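Writing a stop rule your two-arm cell will survive

Most of the safety checklists I get handed for two-arm cells are copied from a single-arm template with the word "arm" made plural. Ask what happens when both grippers want the same tray and you get a shrug. So start there.

Step 1. Name the shared zone. On a sorting table it's usually the tray and whatever stands next to it. Write down which arm has priority and what the other one does while it waits. "Software handles it" is not a rule.

Step 2. Set a clearance and test it at full speed. Shamim Gilani asked for 20 mm between wrists on the Rolano cell. I'd want to see that number hold with the cables included - they move too, and the collision model often leaves them out.
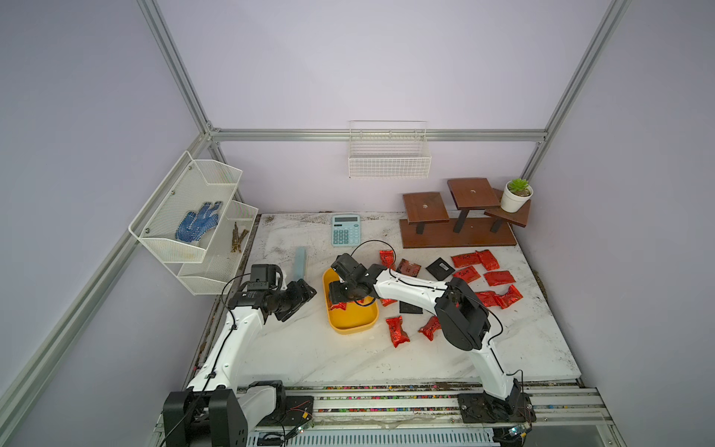 Step 3. Run 1000 cycles before you sign anything. Two clean demos prove very little. Log every stop, including the ones the operator cleared without telling anyone.

Step 4. Clear the table between runs. Loose packets under a forearm are a hazard the risk assessment probably skipped.

Step 5. Have someone outside the team press the stop button. Then check that both arms stopped.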